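Skemex Tabletop Placement Set: Data Card

Version 4, released April 17, 2024
Maintained by the Prevau Manipulation Group

Summary

Skemex is a set of 1708 recorded episodes for the study of short pick-and-place tasks given in plain language. It was prepared to test the Nyarko method, which predicts the final position of each object before any arm motion is planned. Episodes use small household and toy objects, including painted wooden cubes and a woven basket, on a white tabletop.

Each episode holds a fixed-camera video, the arm joint readings, the gripper state and one written instruction. Instructions were written by staff who did not operate the arm.

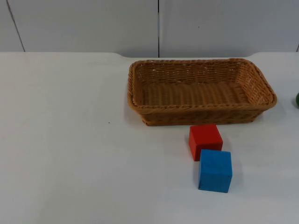 Object positions are changed between episodes according to a seeded list, which is supplied in the folder named layouts. The list also gives the order in which objects are to be moved. Episodes in which the operator departed from that order are kept and carry the flag order_mismatch.

Splits

The test split contains 21 layouts that do not occur in training. Results should be reported on this split only, as the mean of 2 runs with different seeds.

Known limits

Lighting is even throughout, and models trained on this set alone should not be expected to perform well under strong side light. Joint readings from the October sessions were resampled to match the video rate. The original readings are available on request.

Use

Research use is permitted under the Furkico Data Terms, included as TERMS.txt. Corrections may be submitted through the issue tracker, with the episode number in the title.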